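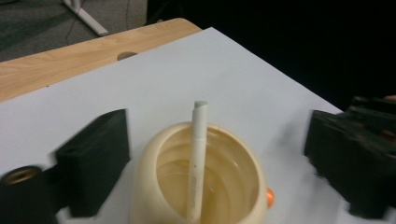 Cream cup with orange knob and a white pen standing in it, on white paper.

Urkness Pottery, open day, 05/05/2018
Report by Bent Bech

The works opened at 9 in the morning and tours left from the packing hall. I joined the second one, led by Dagný Lykkegaard, who runs the casting floor. The route follows the clay: slip room, casting, fettling, bisque kiln, glazing, glost kiln, inspection. Visitors were asked to stay between the yellow lines and to leave bags at the door. Floors are wet-cleaned, and shoes with smooth soles are a poor choice.

Slip room

Body slip arrives dry in sacks and is blunged on site. The recipe is a white-firing earthenware body, deflocculated with sodium silicate and a little soda ash. Density is checked with a weighed flask and fluidity with a torsion viscometer, once at the start of the shift and again after lunch. The readings go into a bound book on a shelf beside the door, with the viscometer swing written in pencil and any correction in ink. I asked if the book was going to be replaced by a tablet. The answer was that a tablet had been tried and the book was still there.

Scrap clay from trimming is returned to the blunger at a fixed proportion. Too much of it and the slip thickens early, because plaster crumbs and dissolved sulfates come back with the scrap. The return tank has its own sieve for this reason.

Casting

Cups are drain cast in two-part plaster molds with a separate foot plate. The mold is filled to the top of the spare, topped up as the level drops, and emptied when the wall has built to thickness. Lykkegaard showed a mold at the end of its life next to a new one. The old one had lost its edge along the seam, and the casts from it carried a raised line that takes the fettler twice as long to clean off.

The egg-shaped cups are harder to cast than they look. The wall curves in toward the foot and slip tends to hang there during draining, so the molds are tipped at an angle on a slatted bench and turned once. If the turn is missed, the cup comes out with a thick spot low on one side and can crack in drying. The rim is left thick and rounded on purpose. A thin rim on this body chips in the dishwasher.

Knobs are pressed separately and stuck on with thick slip when both pieces are at the same stage of dryness. The position is set with a brass template that hooks over the rim, which keeps it the same small distance down on every cup. According to Lihua Yu, who does most of the attaching, the template came in only after a customer, Hallgrímsson, returned a batch with the knobs at different heights.

Bisque and glaze

The bisque kiln is electric and holds 583 cups in the current setting. Two kiln cars were cooling during the visit and could be seen from the rail. Ware is dusted with compressed air in a booth before glazing.

The pale yellow glaze is a lead-free glossy with a small addition of iron oxide. It runs slightly, and the color shifts with depth: lighter on the outside of the curve, toward tan down inside the cup. Baltazar Zamudio, who mixes glazes, regards the shift as part of the design and controls it by dipping time. The orange on the knob is a bought-in encapsulated stain, brushed on by hand. It is kept in a separate cabinet with its own sieve and its own brushes.

Glaze thickness is checked on every 26th cup with a needle gauge. I would have liked to see the gauge used, but the glaze line was not running on Saturday and the demonstration was limited to a dry cup and a drawing on the whiteboard.

Inspection

For me, the inspection room was the most useful stop. It has benches along two walls, north light, and white paper on the work surface. Brynhildur Brynjólfsdóttir has inspected here for nine years. She looks at the rim first, then the foot, then the join at the knob, and turns the cup once in the left hand. Faults are marked in grease pencil and sorted by cause. The shelf of faults was open to handle and included pinholes, crawling at the join, a kiln-shelf scar and one cup with a clean S-shaped crack across the base.

Crazing is the fault they worry about most. Samples go through an autoclave test, then a dye is wiped over the surface to bring up any fine cracks. The maximum cycle pressure was given to us but I did not write it down.

Shop and practical notes

Seconds were sold from trestles in the packing hall. The plain cup without the knob was gone before our tour finished. The Zelero line, which is straight-sided and stackable, was still available in gray, and the Flikberg saucers were sold loose and do not fit it very well. Card payment was slow.

The tour took longer than the printed time, mainly in the casting area. Groups were limited to 33, which is too many for the glaze room; from the back it was difficult to hear over the extraction fan. Parking is on the gravel across the road. The next open day is in August, when the glost kiln is to be unloaded in front of visitors. Booking is through the works office.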